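Senach robotics club list - archive
Thread: lemonade task, grid, what's left before the demo

From: Grażyna Mazurek
Subject: Re: Re: lemonade task, grid, what's left before the demo

Hi all,

Sorry for the slow answer, was in lab grading until late. Quick replies between the lines, then my own list at the bottom. Please read to the end before you write me separately, half of the questions I got in my inbox are answered here.

> Grażyna, can we get a decision on the table layout? Half of us
> trained on the old one with no lines and the other half have been
> practicing on the taped one. The Gutusside team says they will
> use whatever we send them but they want it soon.

Decided. Taped layout. Brown paper down first, blue painter's tape on top, long strips across and the shorter ones going up and down. The cells don't have to be perfect squares. Ours aren't. Some of the tape tore when we put it down and there are gaps along the near line, leave it, the cells are for US so we can say where a thing goes and everybody puts it back in the same place. The policy doesn't read the tape. Or if it does we have a bigger problem.

I'll send Gutusside the photo and a sketch with cell names tonight. Columns are letters, left to right. Rows are numbers, far side is 1. Robot mount is on the near side, middle.

> Do the objects start in the same cell every time? The writeup
> says "varied start positions" but in practice we have been
> putting them in the same spots.

Yes I noticed. In the episodes I looked at from last week the bowl with the ice is in the same corner nearly every time, same angle even, and then you are all surprised when it misses by a hand's width after somebody bumps the bowl. So, from now on:

- Objects stay in their home cell but you move them around INSIDE the cell between episodes. Turn them too.
- The plate and the empty green bowl are allowed to swap. Nothing else swaps.
- Every third episode somebody else resets the table. Not the person driving.

Home cells are what you see in the photo. Middle of the table stays clear at the start, that's working space, please don't park a phone or a coffee there.

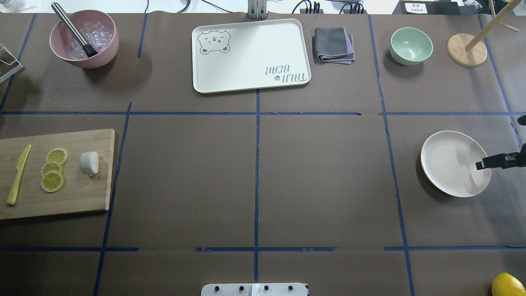 Task table with everything in its home cell, gripper over the plate.

Couple of notes to go with that. Muddler starts in the ice bowl, leaning, handle end wherever it falls. Knife starts on the cutting board. Lemon slices on the board too, right of the knife, and it's fine if they overlap, in fact I want overlap in some of them because pulling one slice off another is the thing we're worst at. The whole lemon is a distractor. Don't pick it up. I watched one episode where someone picked it up and put it on the plate very nicely and labeled it a success, it isn't one.

Tray stays at the far side in the middle. Put it back the same way round each time, bear's head far left, writing upside down from where the robot is. I know it looks wrong. All the older episodes have it that way and I don't want to split the set over a tray.

Cloth folded, next to the tray. It's for the wipe step, which we are NOT doing for the demo, but it has to be on the table anyway.

> What counts as success for the full task? Some people stop
> after the slices are on the plate.

Full task for the demo is now shorter than what's in the wiki. Wiki is out of date, I'll fix it. Order:

1. slice onto plate
2. second slice onto plate
3. muddler out of the ice bowl and onto the tray
4. arm back to rest

Done. No ice transfer, no knife. The knife steps are gone until we have had the safety talk with the department and that won't happen before December. Two slices not three, the last one stays on the board. If a slice folds over on the plate it's still good. If it hangs off the rim it's not. If the muddler rolls off the tray after you let go, not good, even if you already said "done" out loud.

Stopping after the slices is fine as a PARTIAL. Label it partial. There's a field for it in Eduvlow and almost noone uses it.

> Also Eduvlow keeps rejecting uploads from the laptop in the
> back. It says duplicate session name.

Because you are all using the same session name. Please use team, then your initials, then a running number. If it still complains log out and in again. If it STILL complains, copy the folder onto the shared drive under "to upload" and write the names on the whiteboard, I go through it in the evening. Do not rename folders by hand on the back laptop. We lost most of an afternoon's worth like that and I had to rebuild the index.

> Is the second camera needed or can we skip it when it's not
> working?

Skip it and note it. One missing camera is ok for this round. What's not ok is a camera that's been nudged and keeps recording at a new angle. So before each block take one still, compare it to the reference still in the shared folder. You want the mounting plate with the bolts at the bottom edge in the middle. If the bolts aren't there the camera has moved. Takes ten seconds. Please actually do it.

> Can we clean up the far side of the table? There's a power
> strip and cables back there.

Tempting but leave it. Same argument as the tray, it's in all the older footage. If you need another outlet use the wall one by the door. Please don't move the metal stand or the wooden one either. Ok to push cables back if they've crept onto the paper.

That's the end of the quoted part. My own things:

Speed. Most of you drive too fast on the approach and then hang over the object for ages fixing it. I'd like it the other way around, slower going in, and then commit. The long hover shows up in what the model does, it gets to the plate and just sits over it. I had it do that in 7 runs before I gave up and went home. You can trim dead time at the start and end of an episode but you can't trim a hover out of the middle without making a jump, so don't create it.

Grip height. On the slices come down almost to the board. If you close too high you get the top of the slice and it slides out. Practice this without recording for a bit, there's no shame in a warmup and it costs us nothing.

Ice. Fill the bowl before each block, not before each episode. When there's more water than ice, change it. I don't need it to look identical, melted a bit is good variation. Towel under your elbow please, the paper buckled last time and we had to retape a whole side.

Lemons. Cut fresh ones at the start of the session, same thickness as a pencil or so. Dried out slices curl and behave like a diffrent object. Old ones go in the compost bucket and NOT in the sink in 2nd floor kitchen, we got a note about it.

New people. There are a few who joined after the fair and haven't driven yet. Pair up, sit with someone for one full block, then swap. Don't just hand over the controller and leave. Team Abdelaziz has the most hours and said they can take people, ask them in the lab, they don't read this list much (if you're from Team Abdelaziz and reading this, prove me wrong and answer).

Demo. We have a slot with Gutusside right after the lunch break, they go first with their table and then we go. Each side gets three tries and we show all of them, including the bad ones. I said yes to that for you. Visitors will mostly be parents and first years, so somebody has to stand next to the table and talk while it runs. Not me please, I'll be at the stop button. Two people would be better than one. Write back if you want to do it, no slides, just talk normally about what it's trying to do and what it gets wrong.

We need roughly 60 more clean episodes on the short task before I start the next training run. "Clean" meaning labeled, right session name, objects moved inside the cell. I would rather have fewer and good than a pile I have to throw out again. Lab is open until 9 in the evening all week, keys are at the desk as usual.

Things to bring if you have them:

- painter's tape, blue, same width. We're on the end of the last roll
- brown paper, any roll wide enough for the table
- a second plate like the one we use, cream white with the thin golden tan edge. If it breaks before the demo I have no replacement and I've looked in two shops

One open question I don't have an answer to. Evaluation positions. Do we fix them before training and write them down, or does somebody from the other team place the objects on the day? I lean to the second, it's more fair and more scary. But then we need a rule for how far off the home cell they're allowed to go, on the line or only inside the line. Gutusside wants on the line allowed. I said I'd ask you. Reply to the list, not to me.

Also whoever took the small screwdriver from the gripper box, bring it back. The bracket needs tightening every few sessions and I did it with a coin yesterday.

Will send the cell sketch as soon as I've scanned it.

Grażyna

--
Senach robotics club list. To unsubscribe write to the list address with "unsubscribe" in the subject line.
Replies go to the whole list.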